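A Morning With the People Who Teach the Hand

Posted 5/29/21

I had been meaning to get out to Driravell for the better part of a year, and when the team at Skera finally said yes, come on a working day, bring comfortable shoes, I cleared my calendar and drove up with a thermos and more questions than I could possibly get through. Readers who have followed this series know that I'm fond of the unglamorous end of robotics, the part where people sit next to a machine for hours and show it things. Skera does hardly anything else. Their project, which they call Petek, is a collection of recorded examples of a robot hand picking up everyday objects, and it feeds a learning system that is supposed to work out grasping for itself one of these days.

The project lead asked me to leave names out of the article, and so did the two operators, so I'll call them by their jobs. All three were wonderful company. The lead poured the coffee, found me a stool, and started talking before I had my notebook open.

"People come in expecting the clever part," the lead told me. "They want to see the software. And I say, sure, we'll get to that, but first sit and watch somebody pick up a bottle for half an hour, and then tell me what you think the clever part is."

An example, in their vocabulary, is one complete attempt at one small task. The operator guides the arm in, the fingers close, the object gets lifted or moved or set down, and the recording stops. Everything the arm did along the way is saved, along with what the camera saw. When I visited, Petek held 3596 of these. I said that sounded like a lot, and the lead laughed for quite a while (kindly, I should say) and told me it was a nice start.

"My first week I did 22 good ones in a day and went home thinking I'd been run over," said the senior operator, who has been on the project since it was a single table. "You wouldn't believe how tiring it is to be careful. Now I can keep a rhythm, but I still stop after 30 minutes and walk around the building, because when I get tired my grasps all start to look the same, and then the system learns that there's one way to hold things. That's the worst lesson we could give it."

This was a theme we kept coming back to, over coffee and then again over sandwiches. Sameness is the enemy. If the ball is always in the same spot, the learner gets very good at reaching for that spot. So the objects get shuffled between attempts, stood up, laid down, pushed closer together or farther apart. I asked how they decide on an arrangement, imagining some kind of chart, and the junior operator looked a little embarrassed.

"We had a chart," she said. "It made everything look like a store shelf. So we went back to just putting things down the way you would if the phone was ringing."

The objects come mostly from the grocery store and the toy aisle, and I was surprised by how strongly everyone felt about them. A ball rolls off at the slightest touch, and so teaches patience. Snack bags are hated and loved in equal measure, as they never have the same shape twice. And spray bottles, the lead said, are the thing to have if you can only have one, with the narrow part up top, the wide base, and a trigger just waiting to snag a finger.

"You and I pick one up without a thought," the senior operator said. "The hand has to settle where each finger goes. Do you come in at the neck, do you support it from below, do you let it lean? I try to do it differently every time, and I try to do it the way a sensible person would, and those two things do pull against each other after a while."
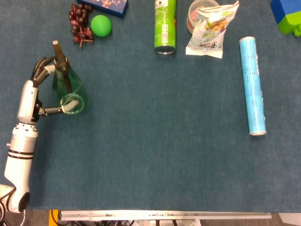
Dititz, reading a draft of this piece, wrote back that variety in the objects matters much less than variety in the mistakes, and that a collection made up only of tidy successes leaves a learner with no idea how to recover when a grasp begins to slip. I passed that along to the lead, who agreed with more of it than I'd expected.

"We threw out the fumbles for months," the lead said. "I could cry about it now. Somebody would catch the edge of a can, back off, try again from the other side and get it, and we'd delete the whole thing and call it messy. Those are the ones I'd pay to have back."

Since then the rule has changed. A fumble that ends well is kept and tagged, and a fumble that ends badly is kept too, in a separate folder, until they've agreed on how to use it. The junior operator does most of the tagging, in the afternoons, with headphones on. She told me she has come to recognize which of her colleagues made a recording from the way the arm approaches, the same way you know a relative's footsteps on the stairs, and I thought that was lovely. I asked whether the learner could pick up on it too. She said that was a fair worry and one reason they'd like more operators.

I did get my turn, by the way! It took me 2 tries to close the fingers on anything at all, and the second one was a ball that I promptly let go of. Both attempts were saved, I was told, in the separate folder.

Before I left I asked the lead what the coming months would look like. There is a second table to set up in July, with a different surface, and a long list of objects to buy, softer ones mostly, towels and gloves and things that flop. After that they'll retrain and see how the learner handles objects it has never met.

"I don't have a prediction," the lead said, walking me out to the parking lot. "Ask me again when the towels are in. Bring the thermos, that was better coffee than ours."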